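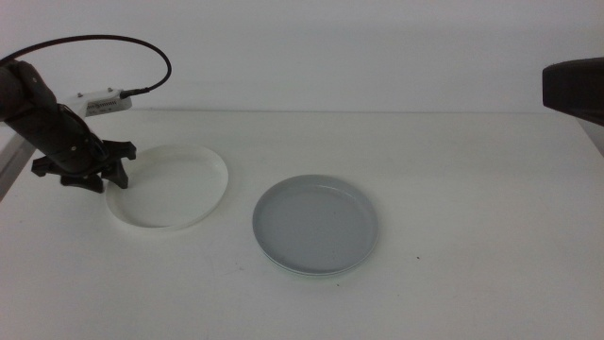 A white dish and a light gray plate on a white tabletop.

Tane Grimshaw has been buying plain tableware for small restaurants for 15 years. He started at Galtum, a supply house that closed, and now works on his own out of two rooms behind a tile shop. We talked at his kitchen table, mostly about white dishes.

"People think white is one color," he said. "Put a dish on a white table and you see the shadow inside the rim before you see the dish. That's how I look at them. If the rim is too low, the food runs. If it's too high, it's a bowl and you should call it a bowl."

He likes a low rim for olives, sliced tomatoes and bread with oil. For anything with a sauce he goes to gray. "Rice looks better on gray. So does fish. I used to argue with cooks over that and I quit arguing. I send both and they keep the one they want."

His largest order came last June, when a canteen called Skinner took 400 plates and 85 shallow dishes. The dishes came back. The stack was too tall for the shelf over the sink, and the shelf was screwed into brick.

"I should have measured," Grimshaw said. "I measure shelves now."

Much of his stock comes from Aslak Lunde, a potter who sells under the name Wirkis. Lunde joined us late and had less to say. Asked about specks in a glaze, he said he leaves small ones alone. "A few is fine. If a customer wants none, they can buy from a factory."

Grimshaw disagrees with him on that, and sorts each delivery by daylight before it goes out. The speckled pieces go on a separate shelf at a lower price. He said they sell first.

At home he eats off the same gray plate most nights. His wife prefers the blue ones her mother left them.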